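Samonte House - canteen and kitchen inspection
Date: 18/11/2020
Checked by: Thu Phan
Copy to: Adelino Sequeira

Entrance and corridor
Floor clear of boxes - Yes
Mat flat, no curled edges - No. Back corner lifts when the door opens. Tape it for now, replace when the next order goes in.
Emergency light works on test - Yes
Fire door closes fully by itself - Yes, but slow. Closer to be adjusted.

Cooking area
Extinguisher in date, pin and tag in place - Yes
Fire blanket within reach of the hob - Yes. Moved from behind the fridge after the August visit.
Extractor filters clean - No. Greasy on the left side. Soak overnight and refit.
Gas shut-off labelled - Yes
Knives stored in block or rack - Yes

Electrical
Kettle, toaster and microwave tested - Microwave label 334 is fine. Toaster label 329 has run out, so the toaster is unplugged and in the office until it is tested.
Sockets free of cracks and scorch marks - Yes
No adaptors plugged into adaptors - No. 2 found by the window. Both removed.

Storage
Heavy items below shoulder height - Mostly. The Trolix flour tubs are still on the top shelf and need to come down.
Shelf load labels readable - Yes, up to 200 kg on the steel rack.
Cleaning products kept away from food - Yes
Date labels on opened food - Two jars without labels, thrown out.

Crockery and tabletops
Plates free of chips and cracks - Four side plates binned. Check the rims with a finger as well as by eye.
Tabletops free of splits and lifting edges - Yes
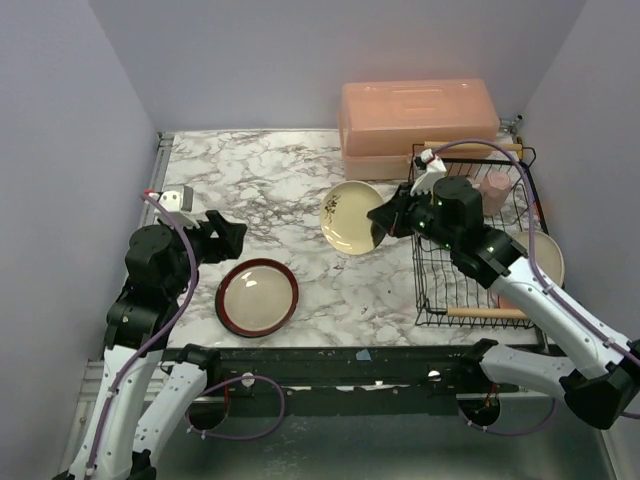

Round plate with dark red rim, on the marble-patterned top.

Serving trays stacked no higher than the rail - Yes
First aid
Box full and in date - Blue plasters low. Adelino to order from Wolar.
Burns poster on the wall - Yes
Accident book in the drawer - Yes, no new entries.

Signed: T. Phan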